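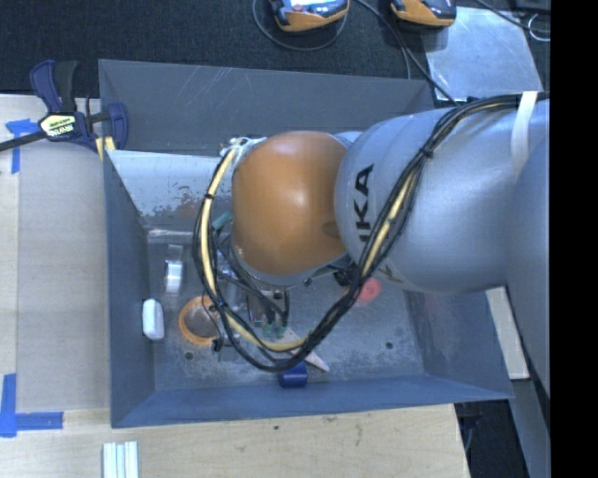
빈 피킹 작업대, 고정 카메라 시점

제목: Re: [Drenari] 데이터 추가 수집 일정 제안
날짜: 2023-05-22

일정 제안 잘 읽었습니다. 그런데 저는 횟수를 늘리자는 쪽에 선뜻 동의가 안 됩니다.

> 지금까지 모은 시연이 986건입니다. Flolel 쪽 학습 곡선을 보면
> 아직 꺾이지 않았으니 8월까지 같은 구성으로 계속 모으면
> 성공률은 따라 올라올 거라고 봅니다. 작업대는 그대로 두고
> 물체만 가끔 섞어 주면 될 것 같습니다.

"같은 구성으로"가 제일 걸립니다. 첨부 사진을 다시 봐 주세요. 금속 통은 클램프로 모서리를 물려 놓았고 카메라도 고정입니다. 통 안에는 주황색 고리 모양 물체, 투명한 롤 비슷한 것, 진한 파란색 원통, 분홍빛 도는 둥근 물체 정도가 띄엄띄엄 놓여 있습니다. 서로 겹쳐 쌓인 더미로는 안 보입니다. 이런 배치로 천 번을 더 집는다고 해서 물건이 엉켜 있는 통을 비울 수 있게 되는지, 저는 근거를 못 봤습니다.

가림 문제도 있습니다. 굵은 케이블 다발이 손목 아래로 크게 늘어져서 통 안쪽을 꽤 가립니다. 주황색 고리도 오른쪽이 케이블 밑으로 들어가 있고 그리퍼도 일부만 보입니다. 이 시점 영상만으로 파지 순간을 라벨링하라는 건 무리라고 생각합니다. 지난번에 제가 303건을 직접 돌려 봤는데, 그중 227건은 손끝이 물체에 닿는 순간을 확신할 수 없어서 보류로 표시했습니다. 학습 곡선이 안 꺾였다는 말도 이 보류분을 어떻게 처리했는지 모르면 해석이 안 됩니다. 보류분이 성공으로 들어갔습니까, 빠졌습니까?

> Rashti 평가 세트에서도 수치가 괜찮게 나왔습니다.

평가 세트도 이 통, 이 조명에서 찍은 것 아닌가요? 그렇다면 괜찮게 나오는 게 당연합니다. 벽면 긁힌 자국까지 외웠을 가능성을 배제할 수 없습니다.

수집을 멈추자는 얘기는 아닙니다. 다만 다음 회차 전에 이 정도는 정하고 갔으면 합니다.

- 통 위치를 회차마다 옮길 것. 테이프 표시에 맞춰 되돌려 놓는 방식은 그만.
- 물체를 8개 이상 넣고, 일부러 겹치게 쏟을 것.
- 반대편에 카메라 한 대 추가. 안 되면 케이블 다발이라도 짧게 다시 묶을 것.
- 실패한 시도도 지우지 말고 Preserness 저장소에 같이 올릴 것.

마지막 항목은 전에도 부탁드렸는데 여전히 성공한 것만 올라옵니다. 실패 기록이 없으면 성공률이라는 말 자체를 쓰기 어렵습니다. 보류분 목록은 저장소의 검토 폴더에 올려 두었으니, 답신 주시기 전에 앞쪽 몇 건이라도 열어 봐 주세요.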